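Pre-Purchase Inspection Checklist, Garment Handling Equipment
Site: Tondineck folding room
Completed by: Wendell Dvorak
Shares 54 | Comments 2

1. Work surface
Green mat with printed grid, lying flat where garments are placed. PASS
Comment: Replacement mats are to be charged to supplies and kept out of the equipment request.

2. Garment range
Button-up shirts, knits, small folded items and larger flat pieces. PASS
Comment: The Wernik quotation covers shirts only. A revised quotation is required before the request goes forward in November.
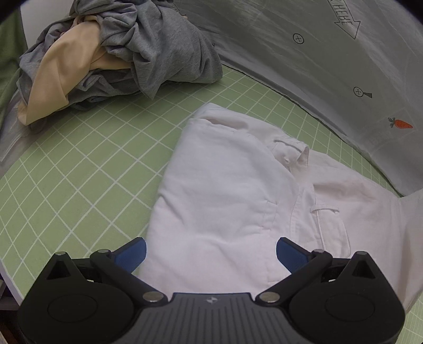
The supplier shall also state whether collars and plackets are included in the quoted cycle time. Simport has answered this in writing. Lozano has not.

3. Gripper, hand-held, two-finger
Fingers, pivot pins and linkages checked by eye and by hand. PASS
Comment: Budget 70 for each spare pair of finger pads — two pairs per unit, held on site.

4. Clearance to side walls
Reach to be checked with garments stacked near the wall. OPEN
Comment: Any fixed arm will need more room than the hand-held unit. Floor plan to be attached to the request.
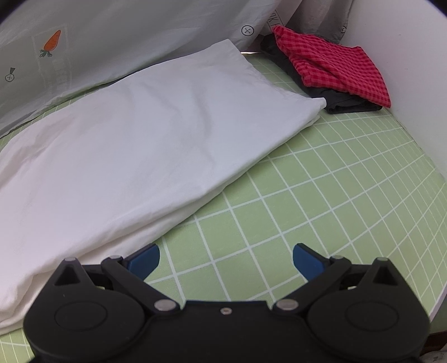
Wendell Dvorak

5. Large flat pieces
Quoted equipment to handle these without a second operator. OPEN
Comment: Simport lists this as an option at 520. It should be priced as a separate line so that it can be removed if funds are short.

6. Grip on knit fabric
Knit to be lifted from a mixed pile, with other garments left in place. OPEN
Comment: Suppliers are to bring their own finger pads and use our garments. Results go on the trial sheet, including failed attempts.
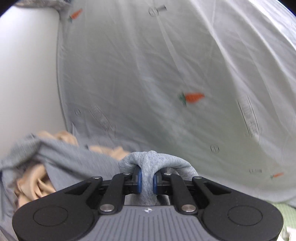

Wendell Dvorak

7. Pinch points
Guarding and warning labels to be included in the quoted price. FAIL (Lozano), PASS (Simport)
Comment: Lozano offers guarding as an extra. This is not acceptable under our purchasing rules.

8. Service and training
Allow up to 2,000 for the first year. Operator training is to be completed before the first shift — no exceptions.

Result: HOLD. Items 4, 5 and 6 must be closed, and item 7 corrected by Lozano, before an order is placed.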